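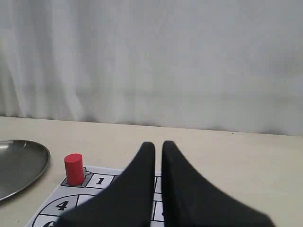

Clorkora Court and Inquest Notes

Short written summaries of homicide hearings and inquests from the Urrego district, gathered from local newspapers and public court lists. One row per hearing. Compiled by Sebastião Caldeira.

Contents

hearings.csv — date of hearing, court, charge, stage, outcome
summaries.csv — a plain summary of each hearing, 4 sentences at most
sources.csv — newspaper and page for each row

The set covers 13 cases and 14 defendants. Two of the cases ended without a charge and appear only as inquests.

Names

Victims are named where the coroner has named them. Relatives and witnesses are not, even if a paper printed their names. Anyone under 18 is left out of the summaries.
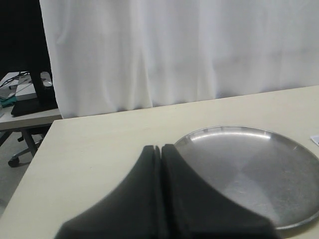 Objects shown in court are entered in the exhibit column in everyday words. Reports differ a good deal in how they describe the same item, and the column follows the plainest wording that fits them all. A round stainless steel plate with a shallow raised rim, like the one on the table here, would go in as "metal plate".

Known gaps

The Trusari court list is missing for September. Appeals are not tracked. Spellings of street names follow the newspaper — some are wrong.

Corrections

Send the row number and a source. Requests from families to remove a summary are dealt with first.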